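Fondar Flight Data Reader, Second Version: Bench Review

By Arvo Juntunen, 11/3/23

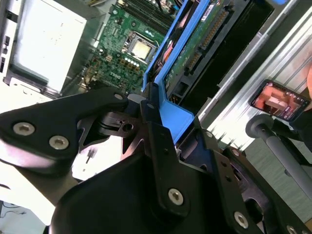 What it does

The Fondar pulls raw files off the quick access recorders fitted to small turboprops and hands them to a desktop program called Mridha. It does not touch the crash-protected recorder. Operators use it for routine monitoring: unstable approaches, hard landings, engine trends. Investigators may ask for the same files after an incident, so a clean copy with a readable log matters.

Setup

Installation took 28 minutes, most of it spent on the license key. The reader draws its power from the USB port and has no battery. The supplied cable is too short to go from the avionics bay to the cabin floor on the aircraft we used, and Fondar does not sell a longer one. Tania Debnath in our maintenance office made one up.

Download speed

A file covering 38 flight hours copied in 15 minutes. The first version needed more than twice that. One transfer out of the set stopped partway when the cable was knocked. Mridha marked the file as incomplete and resumed from the last good block, with the break entered in the log.

Decoding

Airspeed, pitch, roll, flap position and torque all decoded correctly against our reference file. Vertical acceleration was offset by a small constant amount until we loaded the corrected parameter map, dated January. The map has to be fetched by hand from the support page. Wind is calculated, and below 2,000 feet the values jump around too much to use in a gust study.

Problems

The export menu writes times in local format unless changed for each file. The status light is hard to read in sunlight. Help pages still show the old menus.

Verdict

Worth buying for a small fleet that does its own downloads. Owners of the first version who copy files once a month can wait. Anyone doing wind or turbulence work will need a separate source.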